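Tuesday, morning – table top, second coat

Came in at 9 to look at the table top before the others started to use the room. Yesterday Nipon wiped it with the Skaltholm cleaner and I wrote that we must wait one night before we judge the surface. So today I judge it.

The grain is easy to read on this one. Long wavy lines go across from left to right, and they become closer near the front. The finish feels smooth under the hand. I did not find any place where the cloth catches.
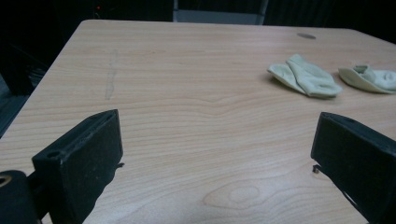

Zerrin asked if we should turn the top so that the oval knot is at the back. I prefer to keep it at the front, as it helps me to remember which side is which when we put the top back on the legs. Karine has no opinion. We leave it.

The sheen I am less sure about. In the middle it looks a little brighter than towards the left and right edges. It can be the lamp and it can be the cleaner – I will look again in the afternoon with the lamp off, and if there is still a difference I will wipe only the left half and compare.

Cleaner used: 300 ml, from the bottle with number 3910 on the cap. Please do not mix it with the old Clokum bottle, they smell the same but the old one left marks on the shelf in June.

To do:
Ask Raelene for 2 new felt pads, the ones under the back legs are finished.
Write to Bahrami about the price of the edge strip.
No cups on the top before I have checked it again. Bouchra, this is also for your teapot.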